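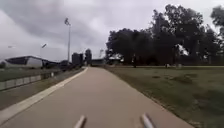
Urszula Ostrowski wrote to tell me I was being a sourpuss about step counts, that her sister got fit on 4,000 a day and never looked back, and that I should try a tracker before I knocked it. Fair enough. I did try one. I wore a Pullow on my wrist from August until the strap gave out, and I'm still a sourpuss.

My complaint is with the number. Walking is fine. Walking is one of the few things I do most days without being nagged, or it was, until something on my arm started buzzing at me in the middle of dinner. The Pullow's daily target went up whenever I met it and stayed put whenever I didn't, and I'd like to hear the medical thinking behind that. I asked their help desk. They sent me a colour chart.

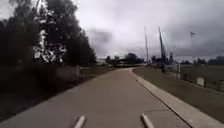
The trackers change where people walk, and I don't see much written on that. Azucena Meléndez used to wander through the back lanes of Fernandes, looking over fences and stopping for dogs. Now she goes for the long smooth stuff, a broad concrete path that bends off to the right and lets you keep your pace up without once looking at your feet. She says the lanes "cost" her. Cost her what? She's retired. She has all morning.

I'll grant that a target gets some people off the couch. I know two of them and I'm pleased for both. But the app makers talk as if the couch and the target were the only choices on offer, and they charge 99 dollars a year for the better graphs. Tiritier, the other big one around here, will also rank you against your neighbours. I can't think of a worse thing to do to a neighbour.
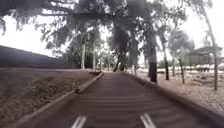 Councils have caught the bug too. Rirnia put out a plan that measures its walking network by length and by trips, and by nothing else I could find in the summary. Measured that way, a dead straight run between two raised curbs scores as well as anything in town, and it's the easiest kind to draw on a map. Maybe people love it. The plan doesn't say, and the survey it leans on drew around 900 replies to a question that never asked whether anyone enjoyed the walk. 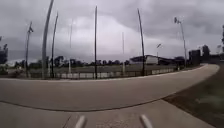

Does counting steps make people walk more? For a while it does, going by the people I know, and then the gadget ends up in the drawer with the old chargers.

Mine is in there now. I went out at 15 past six last night with nothing on my wrist and couldn't tell you how far I got — past the bakery, anyway, and home before the rain.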